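Can a machine do the cleaning yet? An interview with the head of household trials at Stimeo

9 Jan 2018

Stimeo has been testing machines on everyday chores since September, in a shared programme with the equipment maker Etero. The institute's head of household trials received us at the Verstraete building to discuss what has been learned so far.

The answer to the main question was given at once. "No, not as a householder would understand it," the head of trials said. "A machine can do parts of a chore. It can grip a handle and it can lift a lid. The whole job, from cupboard to cupboard, is another matter."

The programme covers seven chores, among them folding towels, filling shelves and vacuuming. Of 404 attempts made by machine, two chores account for nearly all of the successes, and both take place at a table. Floor work has proved harder. "A hose does not stay where you put it," we were told. "Nor does a power cord. People deal with both without a thought, and they step over what they cannot be bothered to move."

For this reason much of the work is still carried out by people using hand-held grippers, so that the movements can be studied before a machine attempts them. The head of trials regards this as time well spent. "If a person finds a task awkward with two fingers on each side, we should not expect a machine to find it easy."

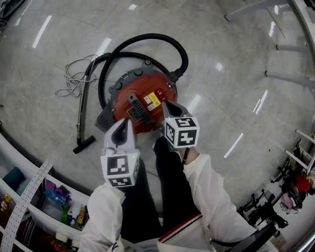

Vacuuming task, with the hand-held grippers at the canister cleaner.

Shop-floor work is thought to be nearer. The retailer Oner has asked for a trial of shelf filling, to last six weeks, and the institute has agreed in principle. "Shops are tidier than homes, and the goods come in known sizes," the head of trials said. "Even so, staff would need to be present throughout."

Asked when a household might buy such a machine, the head of trials declined to name a year. "I would prefer to be asked again when we have finished the floors - and the stairs, which we have not started."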